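Folding Household Cloths: Report of Our Group Work
Helge Lunde and Ivar Lie

3. Work in November

In the first part of the project we asked which way of folding is easiest to repeat for a person who has little space. We borrowed one work table in the Drenum building and used it every afternoon after four o'clock. In total we made 448 folds, and 399 of them were good enough to be stacked. The rest opened again or had a corner outside.

We decided early to use pale cotton cloths and no patterned ones. A pattern helps the eye to find the middle, and we wanted to know how it goes without this help. 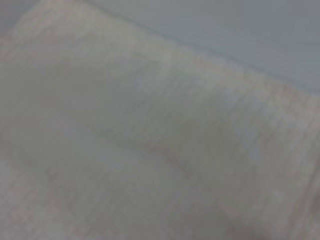

The starting position was more important than we expected. When the cloth was dropped on the table and left crumpled, Ivar needed a long time to find a corner. When it was first pulled flat by two edges, the folding was quick and the result was more even. We therefore wrote the pulling as a separate step in our instructions.

We did not test large bath towels or fitted sheets. Our teacher proposed 200 more folds with thicker cloth, and Helge will do them in the spring if the table is still free.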